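Print | E-mail

# Wodum Tabletop Pushing Set – Data Card and Recording Rules

Wodum is a set of tabletop pushing episodes recorded by the Sukero group at the Erngate lab. This file covers how episodes are recorded, labeled and checked. It applies to all stations. The Mandagi station has extra notes in its own folder.

## 1. Station setup

The board goes on the perforated table with its grain running left to right. Do not clamp it from above. Check that it sits flat before the first episode and again after every 20 episodes. If it rocks, take it off, clean the table under it and put it back.

Only the blocks listed in the task file may be on the board. Tools, tape, cups and phones stay off the table while the arm is powered.

Lighting is left as it is for a whole session. Soft shadows are fine. If a shadow from a person crosses the board, stop and mark the episode as `interrupted`.

## 2. Blocks and names

Call each block by color first, then shape: `green star`, `green cylinder`, `blue triangle`, `blue cube`, `red star`, `red cylinder`, `yellow heart`, `yellow hexagon`. Some people see the yellow blocks as orange. Use `yellow` in every label anyway, so that searches work.

A *pair* is two blocks of the same color. Pairs may stand in a line, in a curve or apart, as the task file says. Two blocks count as touching only if no board shows between them in the overhead view.
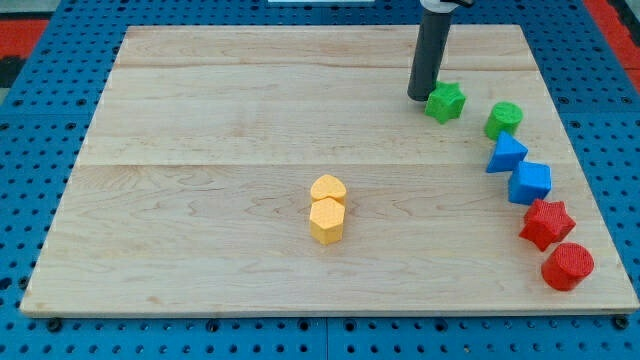

Data Notes, Issue 5, p. 10

With a layout like this one, the labeler writes the two yellow blocks as one group near the center and the green, blue and red blocks as one curve on the right side. Do not label a curve as a circle unless it closes.

## 3. Motion rules

- The tip moves above the board and never presses down on it.
- Push from the side of a block. Do not drag from the top.
- Between pushes, back the tip away before changing direction.
- Keep the tip 30 mm or more from the board edge. A block that goes over the edge ends the episode.
- Hands stay outside the table area until the arm has stopped and the status light is off.

A tip close to a block is not labeled as contact. Contact is taken from the force log – never from the picture alone.

## 4. Instructions

Write instructions in plain words, one action each. "Move the red star next to the blue cube" is fine. "Tidy up the right side" is not, and will be sent back. Directions are given from the camera's side of the table, so left means left in the image.

## 5. Checks before upload

One person labels and a different person checks. The checker looks at the first and last image of each episode and at 10 images in between. If more than 5 episodes in a batch fail, the whole batch goes back to the labeler.

Failed pushes are kept. Mark them `no_goal` and leave the instruction unchanged.

## 6. Known gaps

- All boards are light wood. Dark surfaces are planned but not recorded yet.
- Stacked blocks are not covered.
- Force logs from before March use the old units – see `units_old.txt`.

Changes to these rules go in the change log before they are used at a station.

Print | E-mail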